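Clearing the back bedroom this month. Posting as I go so I've got a record of what went where, and in case anyone in Clemunport wants any of it.

1/ Background for anyone new. We've rented this flat for eight years and the back bedroom has been the place things go when the hall gets full. My brother-in-law is coming to stay in November and needs a bed he can get into.

2/ Started with the wardrobe. Coats to the charity shop on the hill, apart from the long grey one, which I've kept for another winter. Two duvets, one with a split seam. The animal shelter takes those but ring first, they were full last time I went.

3/ Under the bed was mostly paper. Instruction booklets for things we no longer own, a bag of phone chargers, a roll of lining paper, the spare leaf for a table we sold to Tavion Achterberg. Tavion, if you're reading, it's yours, come and get it.

4/ Tavion has replied to say he bought a different table. The leaf is now free to anyone.

5/ The bed was next. Stripped it, turned the mattress, put the green sheet on. It's the only fitted one that's deep enough for that mattress. I didn't iron it. Then I started using the bed as a sorting table, so it'll need changing again before he arrives.

6/ Boxes. I've been keeping decent cardboard boxes since the move because a new one costs money and the old ones are usually stronger. Most had gone soft at the corners and went out with the recycling. The mask box I'm keeping.

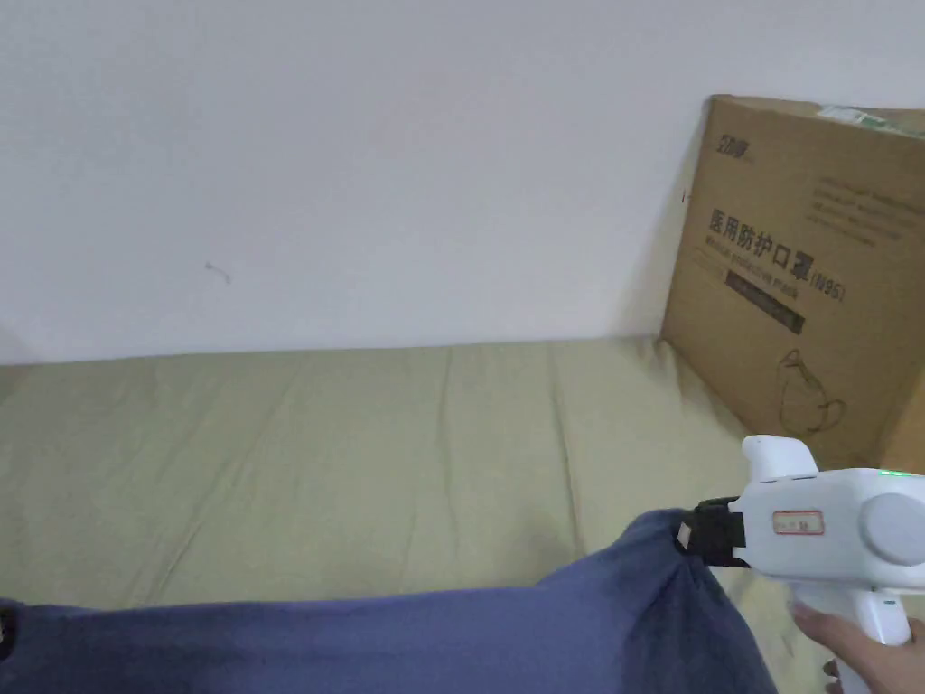

N95 mask box, up on the bed by the wall.

7/ It's a good size for bedding and it's proper corrugated card. Plan is winter blankets in there, flat, with the throw on top, then the whole thing on the wardrobe. I'll put a label on it, or someone will open it looking for masks.

8/ Someone asked about the wall. It's the landlord's white, I don't know the name of the paint. There's one small grey scuff that you only notice now the shelves have gone. Going to try a damp cloth and a bit of washing-up liquid before I do anything else.

9/ Alaric Baptiste says bicarb on a cloth, hardly any water, and don't rub in circles or you get a shiny patch. He did his whole stairwell in Lastport that way. Will try the washing-up liquid first as I haven't got any bicarb in.

10/ Shelves, for those asking. They were the Nguyen-Tran ones, the narrow kind that stand on the floor. One is in the hall now with shoes on it. The other is listed for 10 quid, collection only, two flights of stairs, no lift. It comes apart with a normal screwdriver.

11/ Shelf gone. Went to a woman from Grunov who had it apart and down the stairs before I'd found my shoes.

12/ Still to do in there: curtains need washing, the lampshade needs dusting, and the drawer that sticks needs candle wax on the runners. I'd also like a small bedside table. If you're getting rid of one, any colour, no taller than the mattress, let me know.

13/ A few people have asked why I don't put all of it in storage. I priced it up. Too much a month for blankets and a table leaf.

14/ Question for people who store bedding in cardboard. Do you line the box? I've got some clean cotton pillowcases that don't match anything and was thinking of putting the blankets inside those first. I don't want plastic, we had a damp problem on that side of the flat one winter and the plastic bags made it worse.

15/ Thanks, lots of votes for pillowcases. Also for a bar of soap in the corner to keep it smelling all right. Doing both.

16/ Table leaf still available. Dark wood, a few marks on one side, would make a shelf if you cut it down.

17/ Stopping there for tonight. Curtains tomorrow if it's dry enough to hang them out.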